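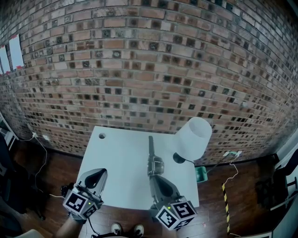
Aula 4 - Boas práticas na bancada de demonstração

Vamos às regras de bancada, que é a parte da disciplina em que toda a gente acha que já sabe tudo (eu também achava!). Quando se recolhem demonstrações com garras de mão, o que fica gravado é o que a pessoa fez, com os defeitos todos, e o robô vai aprender esses defeitos com muito boa vontade. Por isso começo sempre pelos cabos. Reparem no cabo branco fino que sai da tomada junto à parede de tijolo e segue pelo chão em direção à mesa, e no outro, preto, pendurado por baixo da garra esquerda. São dois problemas diferentes. O do chão é de tropeçar, e resolve-se com calha ou fita. O da garra é de puxar: se não tiver folga, o pulso começa a compensar e a trajetória sai torta sem ninguém dar por isso.

Na norma interna da Zatasari, que usamos como base nesta cadeira, os cabos vêm no ponto 2. Eu passei-os para o ponto 1 e não me arrependo.

Segundo ponto: os marcadores. Os cubos com padrões a preto e branco na base de cada garra têm de estar limpos, planos e à vista. Parece óbvio, mas já perdi uma tarde inteira de gravações por causa de uma manga comprida - a minha, ainda por cima. Mangas arregaçadas, nada de pulseiras, e não se pega no cubo com os dedos. Se uma face estiver riscada ou a descolar, troca-se antes de gravar. Corrigir depois, no software, dá sempre mais trabalho do que parece.

Terceiro: a luz indicadora. Antes de cada série olham para as duas garras e confirmam o estado pela tabela que está no anexo B. Uma garra só não chega! Se uma delas falhar a meio, a série inteira vai para a pasta de rejeitados, mesmo que o movimento tenha saído lindo.

Quarto: o estado inicial dos objetos. Um copo deitado é um começo perfeitamente válido, desde que isso esteja escrito na ficha da tarefa. Se a ficha diz "copo de pé", põe-se de pé. Se diz "deitado", indica-se também para que lado fica a abertura. E atenção à borda da mesa: um objeto que sobressai do tampo só entra quando a ficha o pede expressamente.

Quinto: pés e chão. Calçado fechado, sempre, e chão livre na zona onde a pessoa se mexe. A fita amarela e preta serve para assinalar obstáculos fixos, não é para pendurar casacos nela (sim, já vi).

Ritmo de trabalho. No projeto Bruvari fazíamos séries de até 54 repetições, com 15 minutos de pausa entre elas, e mesmo assim as últimas notavam-se: movimentos mais curtos, mais bruscos, a mão já a adivinhar o que vinha a seguir. Das 2000 demonstrações gravadas ficaram 1482 depois da revisão. Quem quiser discutir se fomos exigentes demais, traga argumentos para a próxima aula, que eu gosto dessa conversa.

Para casa: leiam o capítulo da apostila Plattner sobre critérios de rejeição e preencham uma ficha de tarefa completa para "pôr o copo de pé", com estado inicial, estado final e pelo menos dois motivos de rejeição. Uma página basta. Entregam no Drulska, na pasta da aula 4, em PDF.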